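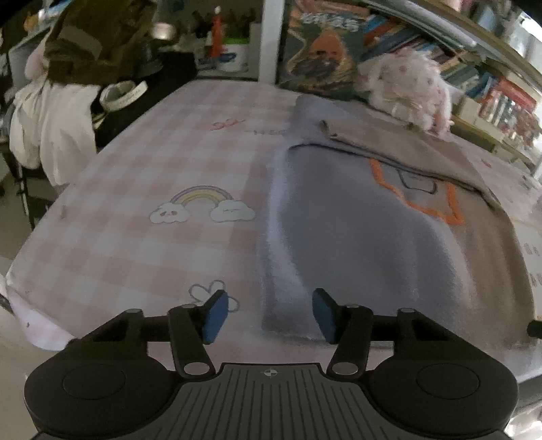 About Gukside Kitchen Share

Gukside Kitchen Share is a shared commercial kitchen and small food business program in Skarum. We rent licensed kitchen space by the hour to bakers, caterers, sauce makers and anyone else who cooks for sale and does not have a kitchen of their own.

How we started

Farah Manurung ran a lunch counter on Priscombe Street and kept getting the same request from other cooks: could they use her ovens after closing. The lease on the old Siregar bakery came up in April, and she took it over with one business partner and a loan from the local credit union. The first tenant made dumplings. She still has the early morning slot.

What we have

The building has 2 kitchens. The larger one is set up for baking, with deck ovens, a floor mixer and a sheeter. The smaller one has ranges, a tilt skillet and a steam kettle. Both share a walk-in cooler, a freezer and locked dry storage. The loading door is on the alley side and fits a cargo van but not a box truck.

Members book online. Hours are billed in half-hour steps, and cleanup time counts toward your booking. Night rates apply from 9 p.m. to 5 a.m.
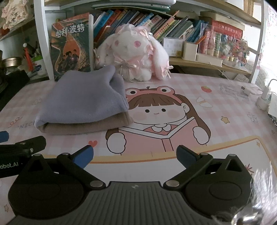 Storage is rented by the shelf, month to month. Cooler shelves tend to have a waiting list in summer, when the farmers markets are running, so ask for one when you sign up even if you don't need it right away.

Who cooks here

We have 42 member businesses. Most are one or two people. They sell at markets, to grocery stores and cafes, and through their own pickup orders. Several have moved on to their own buildings, and we help with that when we can by going over equipment lists and floor plans.

Joining

You will need a food handler card, liability insurance and a short description of what you plan to make. We go through your process with you and help you fill out the county permit forms. New members do a two-hour orientation before their first booking. Meat processing and home canning are not covered by our license.

Visiting

We are at 474 Priscombe Street, Skarum. Tours are by appointment. Use the contact form and tell us what you cook.

Page last updated 6/12/18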